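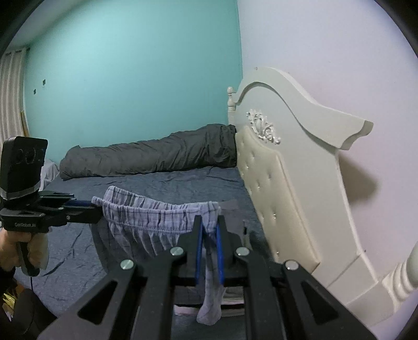
The ward boundary was settled months ago and everybody on the council knows it, I was told on the phone before breakfast. I said I didn't think so, and that I had read the draft map twice. The answer was that reading the map was my first mistake. Then we talked about the weather for a minute and hung up.

December 2020, and we are still arguing about the same line on the same map. I'm writing down where it stands, partly so I can check myself later.

The draft moves the north side of Andham into the Trirkitthorpe ward. That takes in the streets from the creek up to the old Leinonen plant, and the trailer park behind it. Andham would keep two seats on the county council. Trirkitthorpe would go from one to two, and Vindach would lose its single seat and be folded in with the lake townships. The total stays at 8. The people who like the plan say it only follows the population. The people who don't say that the north side votes one way and the rest of Andham votes another, and that moving it makes three seats safe that used to be close.

Both can be true. I went through the precinct results again last night. In the last county race the second Andham seat was decided by 21 votes. Take out the north side and it wouldn't have been a race at all.

The hearing ran on the computer again. Some 80 people signed on, more than ever came to the old hearings in the courthouse basement. Public comment was limited to 4 minutes each. The first hour went to whether the notice had been published in time, and the county attorney said it had. I don't think that convinced anyone who hadn't already decided.

Most of the speakers from Vindach made the same point. They have had their own seat for as long as there has been a council, and they have the only road into the quarry, and if the road washes out again they want somebody to call. One woman said the lake townships had never plowed a mile of road for them and wouldn't start now. She went over her time and they cut off her sound. It looked bad. I don't think it was meant badly, but it looked bad.

I had signed up to speak and my turn came late. I said I would rather see the line follow the creek all the way to the county road, and leave the plant and everything north of it in Andham. I said it evened out the numbers nearly as well as the draft does. One council member asked whether I had a map showing that. I did, but I hadn't sent it in ahead and they don't take them during the meeting. I should have known. I mailed it this afternoon, with a cover letter, two copies.

After the comments they voted to put off the decision until April. I wasn't expecting that. The reason given was that the new census figures might be in by then, and it made no sense to draw the lines on ten-year-old numbers. The member who moved it is not running again, and two others who went along with it will be up for election on whatever map gets passed. I don't know what to make of that yet – it could be good sense and it could be a way to let people get tired.

The phone call this morning was about that, mostly. My view is that a delay means the votes weren't there. The view on the other end was that the votes are there and they just want a quieter room. We have been disagreeing about this county for a long time.

Things to do: ask the clerk for the precinct file in a form I can open. Find out if the Vindach people are going to file anything in writing, and offer them my map if they want it. Write to the paper, short this time, they cut the last one by half.

Snow on and off since three. I haven't called back yet.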